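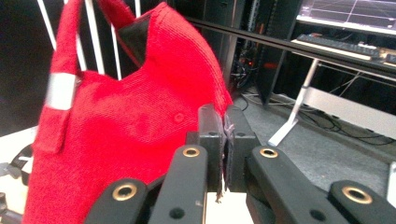 **Ticket:** Caps and hats category, product pages slow and colour swatches wrong
**Shop:** Memstead (Bravari storefront, Dankwa image cache)
**Raised by:** Hidayah Jugah
**Handled by:** Grímur Grímsdóttir
**Priority:** 2
**Status:** Resolved, monitoring

## Reported

Selecting "Red" on any baseball cap listing loads the navy swatch and the navy stock level. The basket then takes the red SKU at the navy price. Page load on the same listings is up to 7 seconds. Other categories are normal. First noticed after the December catalogue import.

## Log

**09:10** Reproduced on the staging copy. Firefox and Chrome give the same result. Logged out and logged in give the same result, so customer price groups are ruled out.

**09:25** Checked the import file. 1,000 rows, all accepted, no warnings. Column order matches the template. Colour codes are correct in the source.

**09:50** Checked the variant table. 53 parent listings have two variants with the same sort position. The storefront looks up the swatch by position and the basket looks up the item by SKU. This accounts for the mismatch.

**10:15** Cleared the Dankwa cache for the category. No change to the swatches. Load time improved for a few minutes, then went back up.

**10:40** Slow load traced to the swatch lookup. When it finds a duplicate position it retries against the database on every request and does not store the answer. HTTP status is 200 throughout, which is why the uptime monitor stayed green.

**11:30** Asked Hidayah whether anyone had edited positions by hand. Reply: "Only the order of the beanies, and that was before the import." Beanies are not affected.

**11:55** Found the cause. The importer was set to "append" where the previous one used "replace". New variants were numbered from 1 again alongside the old ones.

**13:20** Exported the variant table as a backup. Ran the renumber script on staging. Swatches, stock and price agree on every listing checked.

**14:05** Ran the same script on live. Rebuilt the search index, then cleared the cache. Order matters: clearing first stores the old positions again.

**14:30** Load time back to normal. Hidayah confirms red and navy both correct on her side.

## Still open

- Orders placed at the wrong price: list sent to Hidayah, shop to decide on refunds.
- Importer default changed to "replace" for Memstead only. Ferness uses the same template and has not been checked.
- Request sent to Bravari for a unique constraint on parent and position. No reply yet.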